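Ravthorpe Laundry Room: Folding Questions

Updated 31 August 2022

We get more mail about T-shirts than about everything else put together, and we love it! These are the questions that come up most. If yours isn't on the list, drop it in the box by the door or write to us through the contact page.

Do I need a special surface?

No. A clean table at hip height will do, and so will a made bed if the mattress is firm. We do like a grid mat, though. The lines give you something to square the hem against, and once you've tried it you'll miss it on a plain table. Ours lives on the table all year and gets wiped down before every batch.

Which way up should the shirt go?

Either way works, and people feel strongly about it! Face down puts the print on the outside when you finish, so it shows in the drawer. Face up tucks the print away inside, and that's how we do shirts with a big chest logo that's starting to crack.
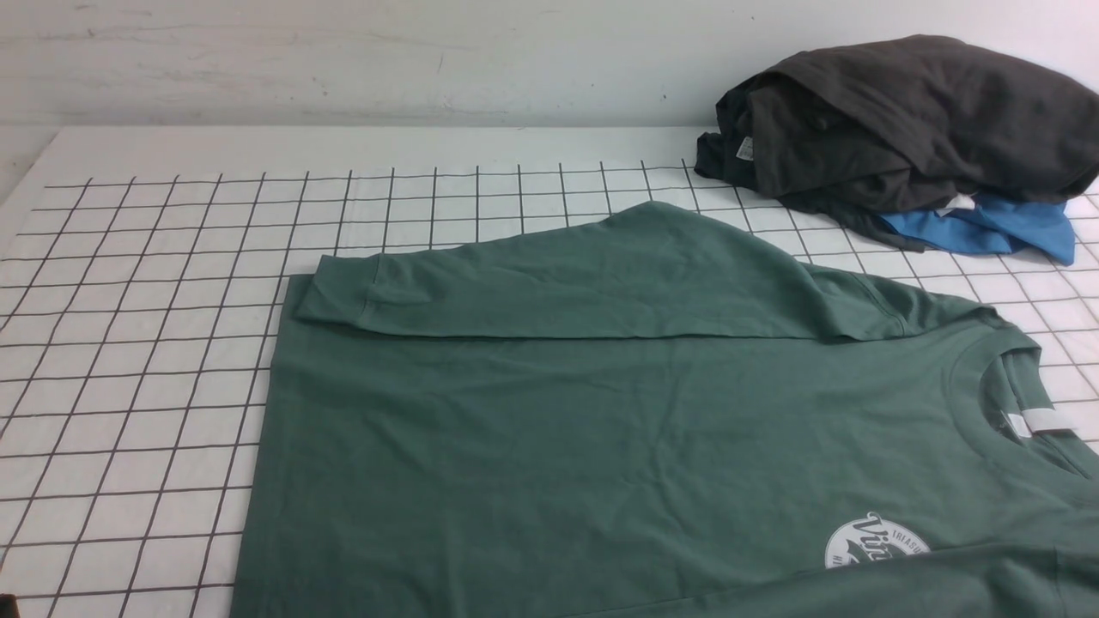 Sleeves come first, whichever way up you start. Lay the shirt sideways in front of you and bring the far side in over the body, sleeve and all, keeping the fold running straight from hem to shoulder. On a green cotton tee like this one you'll often get a rounded hump along the top where the sleeve wants to stand up, and a few soft wrinkles across the band. Press it with a flat hand, working from the middle outward, and leave the small wrinkles alone until the second side is in.

How wide should the folded shirt be?

Measure your drawer and divide by the number of stacks you want. Most people end up with 2 or 4 stacks. Cut a piece of cardboard to that width and keep it next to the mat (a cereal box is perfect for this).

My folds always come out slanted. What am I doing wrong?

Probably pulling from one corner. Cotton knit stretches, and if one hand tugs harder than the other the crease wanders off on a diagonal. Pick up the edge in two places, a hand's width in from each end, lift, and set it down in one go. If there's a pucker at the end of the fold, lift that end again and lay it back down. Don't drag it!

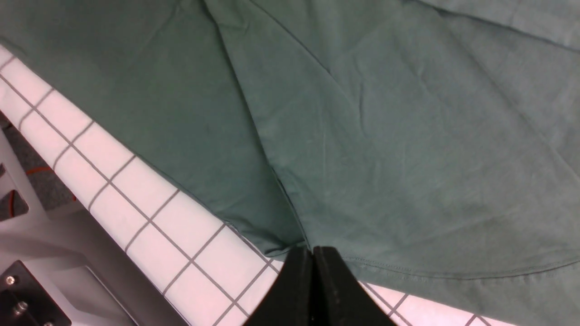

A long fold with a slight pucker near the lower end, and the stitched hem curving below.

Should I iron first?

For everyday tees we never do. Give the shirt one good snap by the shoulders when it comes out of the dryer and smooth it on the table. A basket of 15 shirts takes nearly an hour if you iron them, and we'd much rather be outside.

What about the Kandon fold and the Flarneo roll?

Both are house names from our November classes. The Kandon is the flat one described above: both sides in, then the hem up to the collar, then in half again. The Flarneo starts the same way but you roll from the hem, and it's wonderful for suitcases. Try each on an old shirt and see which you like.

Can kids do this?

Yes, and they're often better at it than we are. Start them on something plain and fairly thick. Thin jersey slides around and gets frustrating fast.

Where can I get the printed steps?

Pick up a sheet at the Liao Street desk. It's one page, both sides, and you're welcome to copy it.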